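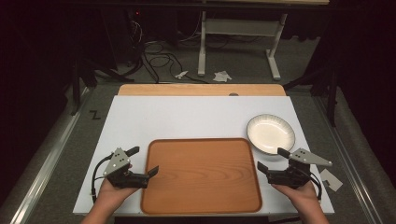 Tray Service Attendants, Part Time and Full Time

Radonjić Table Service, Fillatthorpe

Radonjić Table Service is hiring three tray service attendants for our kitchen and delivery rounds in Fillatthorpe. We set, carry and collect meal trays for guests who eat in their rooms, for small private parties, and for offices that order lunch at their desks. In a normal week we send out some 1000 trays. Most of them carry one main plate, and all of them are set by hand.

The job is open to people with no restaurant background. If you have worked in a cafeteria, a hotel, a hospital kitchen or a banquet hall, say so when you apply, but you will get the same training either way.

What the work is

Attendants set trays at the start of a shift, carry them on a round, and bring them back. You will spend more than half your time at the setting table and the rest on your feet in hallways and elevators. Ronaldo Araújo runs the floor and makes up the rounds. Lejla Krasniqi handles training and will be the person standing next to you for most of your first month.

On a typical shift you will:

Wipe down trays and check them for chips, splinters and sticky spots
Set the plate, flatware, glass and napkin for each order
Read the order slip and match the tray to it before it leaves the table
Load and unload the cart
Carry single trays up stairs where the cart can't go
Collect trays, scrape and stack the plates, and return everything to the dish room
Put clean plates back on the shelf by size

You will not be cooking. The kitchen plates hot food under Panagiotis Spahić, and attendants do not add to or change what is on the plate. If something looks wrong, take it back to the window and ask.

How we set a tray

We use a wooden tray with a raised rim and rounded corners for most room service. For a single main, the plate goes in the middle. Pick the plate up by the edge with clean, dry hands, lower it flat, and let go once it is sitting level. Do not drop one side first and do not slide it across the wood. Sliding leaves marks on the tray, and over a few months the marks add up.
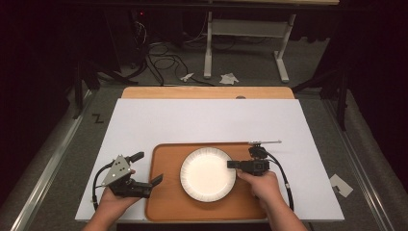
Patterned-rim plate set at the center of a wooden tray.

When an order has a main and a side, the main plate moves toward the guest's left and the side goes at the upper right. Soup changes the layout again, and so does a teapot. There are more of these arrangements than you might expect — Lejla has a binder, and you will be using it for a while. You do not need to memorize it before you start.

Glasses go on last, when the tray is already on the cart. Napkins are folded flat in a rectangle. We stopped doing fans and pockets in October and do not plan to bring them back.

Plates with a decorated rim are hand washed and go back on the middle shelf. Plain plates go through the machine. Wooden trays are never soaked. Wipe them with a damp cloth, dry them right away, and stand them on edge in the rack overnight.

Hours and pay

Two of the openings are part time and one is full time. A full shift is eight hours with a paid meal break. Part-time shifts are breakfast or dinner, and you can tell us which you prefer. We try to keep people on the same shift from week to week. Everyone works some weekends and some holidays, and the holiday list is drawn up well ahead so you can trade.

Pay is hourly and depends on the shift. The current rates are printed on the first page of the application packet. Tips from room orders are pooled and paid out with your check. Training time is paid at the regular rate from the first hour.

We provide an apron, two shirts and a meal on every shift. You provide black pants and closed shoes with a grip sole. Full-time staff can join the health plan after the trial period, which runs for three months.

What we need from you

Steady hands. A loaded tray is heavier on one side than the other, and you have to be able to carry it level with both hands through a doorway. We will ask you to try this at the interview.
Able to stand and walk for most of a shift
Able to read a handwritten order slip in English
A food handler card, or willing to get one in your first few weeks (we pay the fee)
Reliable transportation for early starts. The first breakfast trays go out before the buses are running on our side of town.
Polite at the door. Knock, say who you are, wait, set the tray where the guest asks, and leave.

A second language is useful. A driver's license helps too, as we sometimes need a person to take the van out to the Trekus Building for office lunches, but it isn't required.

Trial shift

If the interview goes well, you will be invited to a paid trial shift at the setting table. You will set trays alongside a regular attendant and make one round. Expect to be slow. We look at whether the trays match their slips, whether the plates go down quietly, and whether you ask when you aren't sure. Speed comes later and we don't time anyone on the first day.

You will hear from us within the week after your trial, whether or not we are offering you the job. Please don't call the kitchen line to check. It rings at the window and somebody has to put down a plate to answer it.

How to apply

Pick up an application packet at the side entrance, 2411 Stukum Street, Fillatthorpe. Fill it out and leave it with the front desk, or mail it to the same address, attention Todor Georgiou. A resume is fine but not necessary. Please write down two people we can call who have worked with you. They don't have to be former bosses.

Applications are due by 6 February 2026. If you need an interview outside normal business hours, or need any kind of accommodation for the interview or the trial shift, write that on the front of the form and Todor will set it up.

Questions about schedules and rounds go to Ronaldo Araújo. Questions about pay and paperwork go to Cyprian Nowakowski in the office upstairs. Use the side entrance for both — the front door is for deliveries until noon.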